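The Quiet Floor

DEVHOLM - The sign on the third floor of the Weltport building shows a phone with a line through it, and under that, in smaller type, a list of exceptions that has grown longer than the rule. Doctors on call may keep theirs. So may parents of children under two, anyone waiting on a plumber, and the man who looks after the elevators.

"I have asked which plumbers," said Saskia Goodwin, who runs the office for the shipping insurer that rents the floor. "People have very old pipes in this town."

Weltport went phone-free last June, after a meeting in which a claims adjuster answered a question about flood damage with the words "sorry, which flood?" Staff now drop their phones into a rack of numbered slots by the coat hooks. The rack cost the company $3000, a figure Goodwin gives with the flat expression of a woman who signed for it.

Across Devholm, schools, gyms, one dentist and a growing number of restaurants have decided that the thing in your pocket should be in somebody else's drawer. Enforcement varies. At the Deresine, a restaurant by the canal with 2 sittings a night, the waiter brings a small lidded dish with the menus and sets it down without a word. Diners who put their phones in it get free coffee. Diners who don't get a look.

"The look is free too," said Cengiz Dağdelen, the owner.

He began the scheme because the soup was going cold. People would photograph it from the side, then from above, then stand on a chair. He doesn't mind being photographed, he says, and the restaurant did well out of it for years, but a lentil soup has a short working life. His one concession is the birthday cake, which may be filmed as far as the blowing out of the candles.

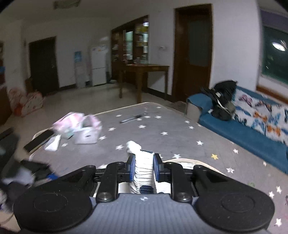
The trouble with taking phones away is everything that has moved inside them. The town's parking meters take only an app, so the Deresine's guests have to retrieve their phones halfway through the main course and feed the meter. The gym on Wihongi Street bans phones from the changing rooms and then asks members to open their lockers with one. Corey Gilchrist, who manages the gym, calls this "a known issue." He has called it that since the lockers were installed.

"You open the locker, you put the phone inside, you close the locker," he said. "It's the next part we're working on."

For now the next part is Gilchrist himself, who walks around with a master key on a shoelace.

Rehema Ndung'u teaches history to fifteen-year-olds at the secondary school, where phones are locked away from first bell to last. She expected a rebellion and got a craze for wristwatches. A few of her students couldn't read theirs at first, and for a week she was asked the time by people who were wearing it. Passing notes has come back as well. She confiscated one last month and found it had been folded so that a reply could be torn off along the bottom, with a box to mark when it had been read.

Her own phone is a different matter. The staff register is on it, along with the fire drill list and the code for the photocopier, so she carries it in her bag and consults it behind the door of the map cupboard. "They know," she said. "They knock."

Not everyone is charmed. Kylie Maihi looks after her father, who is 90 and lives alone on the far side of the river, and she has stopped going to places that want her phone at the door. He calls when he can't find his glasses, and he calls again when he has found them. She would like both calls. Weltport, where she works part time, gave her an exception after some thought. It is the last one on the sign, below the elevators.

The town council has talked of a single rule for public buildings and sent a questionnaire to 4000 households asking what people would like. It could be filled in only by scanning a square with a phone. A paper version is due out in June.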